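Shelf stocking (biscuits and boxed snacks)

Shelf stocking, also called shelf filling or replenishment, is the work of putting goods out for sale on the shelves of a shop and keeping them in order. This article deals with the stocking of biscuits, cakes and other boxed snacks, which are usually kept at room temperature on open metal shelving. Fresh, chilled and frozen goods are handled under different rules.

Shelving

Most food shops use a system of upright posts with slots at regular heights. Brackets hook into the slots and carry the shelves, so the spacing can be changed when the range changes. A run of shelving between two uprights is called a bay. The front edge of each shelf normally has a channel for price labels. Shelves for boxed snacks tend to be set closer together than those for cereals or bottled drinks, with a gap left above the tallest box so that customers can lift one out without knocking the shelf above.

The back of the bay may be solid or made of pierced panels. Pierced panels allow hooks to be fitted for bagged sweets and other light packets.

Arrangement of boxes

Snack boxes are made in many shapes, and the same shelf may hold several of them. Tall, narrow boxes are generally stood upright with the largest printed side facing the aisle. Flat boxes can be stacked, or placed on edge like books with the spine outward. Standing them on edge fits more into a given width but shows less of the packet, and it is often used for slow-selling lines or for spare stock beside a full-face display.

The number of packets of one product visible at the front of a shelf is its number of facings. A popular biscuit may be given four or more facings and a new or slow product only one. Many chains issue a printed plan showing the place and facings of every product in the bay. Small independent shops seldom have a written plan and fill the shelf by habit. 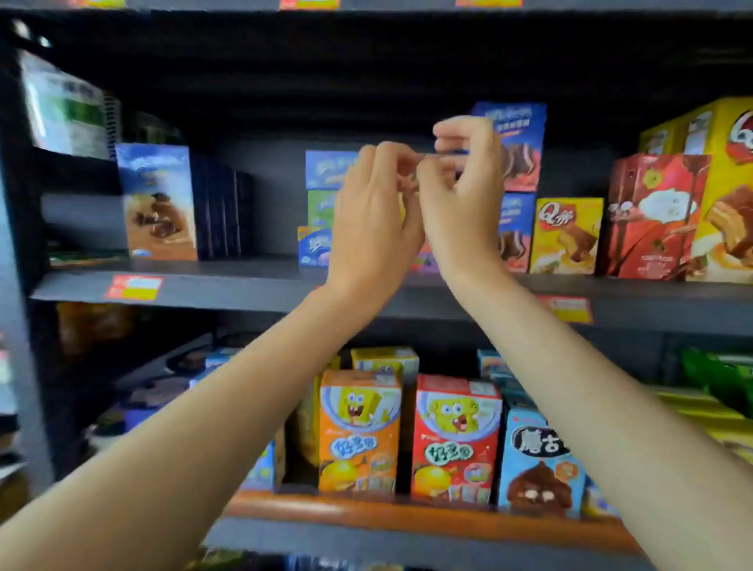

Different flavours made by the same firm are commonly kept together. Since such ranges often share a colour and a style of lettering, flavours are easily mixed up, both by staff and by customers returning a box to the shelf. The usual check is to compare the name and barcode number on the packet with those on the shelf label.

Rotation

Biscuits and packaged cakes keep for months, but they are still rotated. In ordinary rotation the older stock is pulled forward and the new stock placed behind it. On stacked lines the older boxes go on top. Cakes with a cream filling generally have shorter dates than plain biscuits and are checked more often. Boxes nearing their date may be marked down and moved to a separate shelf.

Price labels

Labels may be paper, card or electronic. Paper and card labels are slid into the channel or held in a plastic sleeve, and coloured backings are widely used for offers. In most shops the label is placed under the left-hand edge of the product it belongs to, although some put it under the centre. Boxes that overhang the shelf can hide the label and are pushed back during tidying.

Peeling stickers are sometimes added to labels or packets to show a reduced price. The remains of old stickers are removed with a fingernail or a plastic scraper. Metal blades mark the channel and are generally avoided.

Facing up

Facing up, known in some places as fronting or pulling forward, means bringing the remaining packets to the front edge of the shelf so that it looks full. It is mostly done towards closing time and again before opening. A person used to the work can face up a bay of boxed snacks in up to 11 minutes, depending on how much has been moved by customers. Crushed boxes, torn seals and goods left in the wrong place are taken out at the same time.

Training and study

Shop staff usually learn stocking on the job over a few shifts. The trainer Hanne Kinnunen wrote a short handbook on the subject for Trirari, a chain of 9 neighbourhood grocers, in which boxed snacks are recommended as the first section for new starters, being light and slow to spoil. The handbook advises against filling more than one bay at once, and asks that empty cartons be flattened before the next is opened.

A later edition, prepared for the wholesaler Drateo, added a chapter on shops with a range of 4,000 products or more.

See also

Stock rotation
Shelf label
Price marking
Biscuit packaging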